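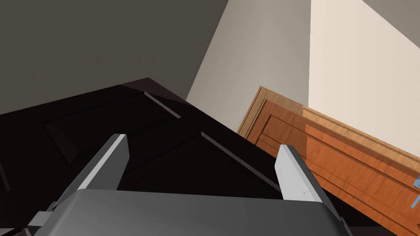
*Two-fingered gripper, open. Rendered.*

# Tolentino water claims

Household escape-of-water claims from the Gosten office, typed up from paper by Nuria Lorente and tidied in fits and starts. One row per claim. Last touched January 4, 2019.

## Columns

- `claim_id` – six digits, except where it's seven
- `cause` – burst, overflow, slow leak, "other"
- `room` – see below
- `excess` – what the policyholder paid first
- `settled` – y, n, or a question mark we inherited

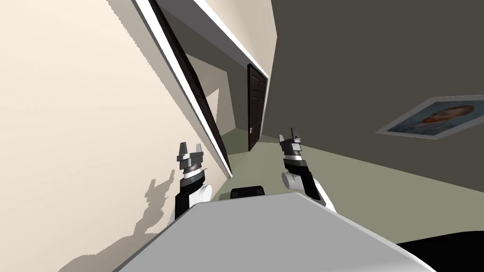 The `room` column was free text until May, and it shows. Adjusters spelled "hallway" 12 ways, one of them "halway (narow)". We folded the lot into `hall`, so a narrow indoor passage with a cream wall down its left side, as in the view here, gets the same code as a grand entrance with a staircase. If you care about width, go back to `room_raw` and bring tea.

Ceilings are filed under the room below them, and the tank that caused the trouble goes under

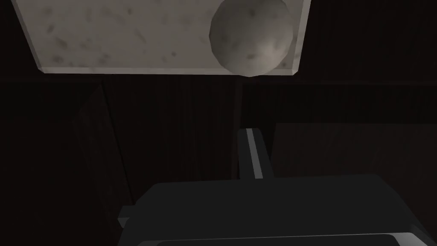

`loft`, even when the form says "upstairs somewhere". Nine rows have no room at all. Please don't guess.

## Known problems

1. Jernon policies record the excess in whole pounds, Mistolel ones in pence. Convert before you average anything. We didn't, once.
2. Slow leaks are dated from when someone noticed.
3. 19 claims appear twice with different causes. Both are kept.
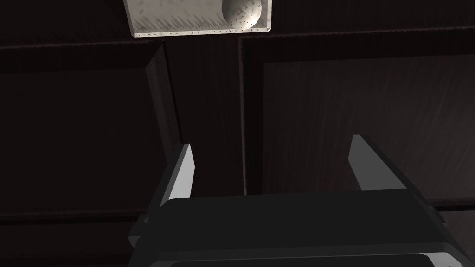
## Use

Fine for teaching and rough comparisons. Don't set a premium with it.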